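Home Gallery Journal Linens Contact

The Table Linen Gallery - folded, stacked and nearly sorted

Welcome back, everyone! If you have been following the linen cupboard project since December, you'll know how badly it needed doing. The top shelf had reached the stage where opening the door meant catching something. So I cleared the lot on to the kitchen table, put the radio on and got folding, and I have loved every minute of it.

I should say where most of it comes from. My aunt ran a small guest house called Presness for 25 years, and she never threw out a napkin in her life. When she moved she gave me two tea chests of cloths, runners and tray mats, and a notebook listing what she had bought and when. It's a wonderful thing to read (she was very firm about starch, and even firmer about gravy). Rhun Trevor from the sewing circle came over to help me match the notebook to the cloths, and we got through a whole fruit cake while we were at it.

A few of you asked how I fold things. For anything with a fancy edge I fold in half, then in half again, and let the edges sit a little apart so they don't get squashed flat in the pile. Plain squares I just fold in thirds. I used to iron in the creases and I've given that up completely - they went yellow along the lines, and it took three washes to get them right again.

The whites are done and back on the middle shelf, tied up in cotton tape. The checks are done too, apart from one big one with a jam stain that I'm still soaking. I've put the Drarner tray mats in the drawer by the window because we use them all the time, and the long runners are rolled on cardboard tubes from the fabric shop. Rolling them was Rhun's idea and I'm delighted with it! No more ridges down the middle of the Christmas table.

That leaves the coloured ones, my favourites by miles. Blues first.
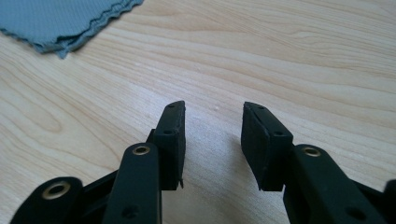 I do like a wavy border. Greyish blue with a fine rib and a scalloped edge, and it looks so well on pale wood that I'm tempted to leave the tablecloth off altogether this spring and let the table show. The border looks darker than the rest, too, so you get a lovely line of shade where the folds stack up.

Next on the list are the greens, then a bundle of odd napkins that don't match anything (I'm thinking of a patchwork picnic cloth, if I have the patience). If you have a scalloped edge that has started to fray, do write in and tell me how you mended it, as I have a couple waiting in the basket and I'm nervous of starting.

More pictures once the greens are pressed.

22 January 2025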